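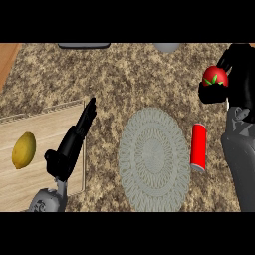
Why does the planner stall when both arms want the same bit of space? It checks each path against where the other arm is now, and takes no notice of where it will be in 300 milliseconds.

4 October 2022

Found it after lunch! Jannik had been blaming the solver since May, but the timestamps in Flureo were the trouble (one arm's clock lagged by 18 ticks). Patched it, queued 230 simulated kitchen runs and sat there grinning. The right arm has got its tomato up off the granite. Diarmuid wants the lemon next, left arm only.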